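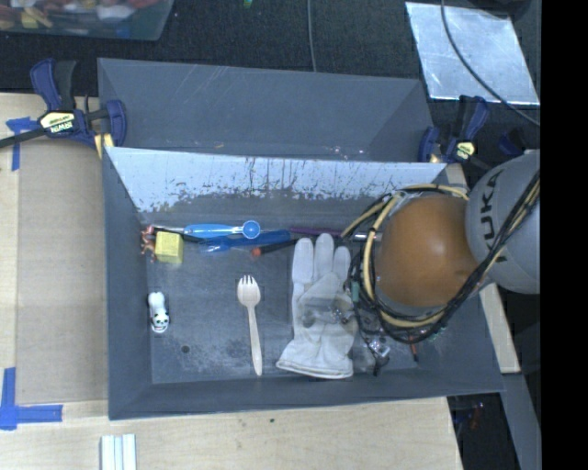
Inventory Control Clerk, Returns (part-time)
Stullover Catering Hire, Urkmont depot
Reference: 1531

Stullover Catering Hire supplies tableware, serving equipment and linens to event venues in the Urkmont and Ferrand area. The Returns section receives used stock, checks it against the hire record and releases it to washing, repair or disposal. We are recruiting one clerk for the evening shift.

Hours and pay
24 hours per week, Monday to Thursday, 4:00 p.m. to 10:00 p.m. Paid hourly on the depot scale, with an evening supplement. The post is permanent after a probation period of 6 months. Paid leave is calculated in proportion to hours worked.

Duties
Match returned items to the hire docket and record shortages, breakages and items that do not belong to the depot.
Enter counts in Burunis, the stock system used at both sites. Training is provided.
Tag damaged items with the correct fault code. There are 54 codes in current use.
Prepare the shortage report for the billing office before the end of each shift.
Assist with the full stock count in October. Attendance at the count is required and additional hours are paid.

Requirements
High school diploma or equivalent.
Accurate data entry and legible handwriting.
Able to lift 40 pounds and stand for most of a shift.
Previous work in a warehouse, commercial kitchen or rental business is useful but not required.
A driver's license is needed only for occasional cover at Ferrand.

Working conditions
The returns area is unheated at the loading end. Safety shoes and gloves are issued on the first day and replaced by the depot when worn. Staff parking is on the north side of the building. The last bus from the depot gate leaves at 10:20 p.m.

How to apply
Send a resume and a short cover letter to the Urkmont depot office, quoting the reference above. Applications close on Friday at noon. Interviews take 30 minutes and include a written counting and data entry exercise. Applicants who have not been contacted within 11 working days should assume the post has been filled.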